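December, and I am writing this at the kitchen table with my feet in a bowl of warm water because I walked all eighteen at Guralberg today and my left heel is the color of a plum. Worth it, though!

I'd had the tee time circled for weeks. Winter rates kick in there once the leaves are down, and for what I'd pay for a cart and a bucket of balls in July you can play the whole course and get a bowl of soup after. The catch is frost. They wouldn't let anyone off until the sun got over the pines, so I sat in the parking lot with the heater running, eating a banana and listening to a man on the radio talk about gutters. Then the starter came out and waved, and off we went.

They paired me up with Lionel Baudry, who I'd only ever met in passing at the Amin scramble back in the spring. He plays fast. I mean he has the club in his hand before his bag has stopped moving. I am not a fast player (my sister says I stand over a putt like I'm waiting for it to apologize) and I was worried about holding him up, but by the third hole we'd sort of met in the middle.

The front side was a mess. I made a 7 on the opening hole, which is a par four my grandmother could play with a rake. Topped the drive, topped the next one, then hit a lovely wedge clean over the green and down the bank. The ground was so hard that everything bounced like it was landing on a road. I kept flying shots at the flag the way I would in summer and kept watching them skip off the back. Lionel was landing his twenty yards short and letting them trundle on. It took me until the sixth to copy him. Slow learner.

New wedge report, for my own future reference: I like the Jilteck out of grass and I don't trust it at all in sand. The sole feels thick. I left one in the bunker on eight, and then I left another one in the same bunker, in pretty much the same footprint. I'm going to give it until spring before I say anything rude about it. The Stastedik glove was great, warm enough that I didn't need the mitten between shots, though the little tab has started to peel and I've only had it since Thanksgiving.

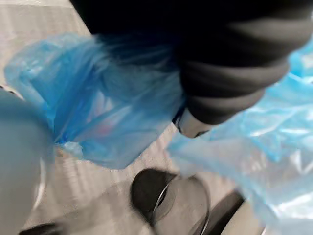

Then the back nine, and I don't know what happened but I started hitting it. Twelve is the long one, and the wind was behind us for once, so I tried the line over the corner that I never try. I hit it flush. We walked up there and my ball was past Lionel's! He looked at the two balls for a while and said, "Well, I'll be talking to my driver about that." Naturally I then chunked the next one and made a bogey, but I'd have paid the green fee just for that walk up the hill.

Made 2 on the short hole, fifteen. I'll put that in writing so I can find it again. Nine iron, landed well short, hopped up over the ridge, and I had a putt no longer than my shoe. I think that's my first one since we lived in the old apartment.

Soup was split pea. There's a framed scorecard by the door in the grill that I'd never stopped to look at, from when the course was a nine-holer and you paid your dues to a guy in a shed. Lionel told me the whole place measured 2,134 yards back then, and he knew which of the holes are still in use (four, five and most of eleven, if I've got it right). Now the eleventh alone is over 400 from the back tees, and I took a six on it, so maybe the old days had something going for them.

He wants to go again before New Year's if the ground stays clear. I said yes before I'd looked at the calendar, and we're supposed to have people here that whole week, so I need to bring it up at dinner in a casual sort of way.

Things to do: new spikes, band-aids in the side pocket, call about the heater in the car. Water's gone cold. Going up.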